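Ticket 2845 - Tollico portal, report page won't load after login
Opened by: Desta Yimer, Zarimville office
Status: waiting on user

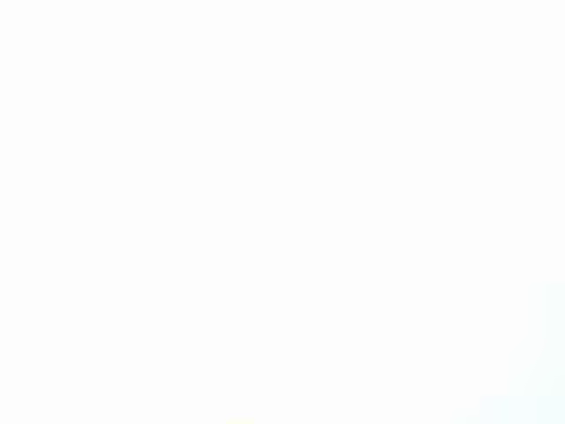 attachment 1 - nearly all white, faint gray-blue strip low on the right

10th September
Desta: login goes thru fine, then no report list. Same on both browsers. Need the December forecast out today pls.

Ashraful: cleared her session on our side. No change. Asked for browser version.

Desta: version 17 something, whatever IT pushed. Laptop next to me works??

Ashraful: other laptop is on the old proxy. Hers goes thru Fedbridge. Checked proxy log, 34 blocked calls to the script host, all from her machine.

Melahat: script host moved last week, new address never got added to the allow list. Adding now. Rule 224.

Desta: still nothing

Melahat: takes a few min to sync. Close browser completly, not just the tab.

Desta: ok list is back. Export button grayed out tho

Ashraful: export is a permissions thing, seperate ticket. Necati has to approve. Leaving this open til Desta confirms after a reboot.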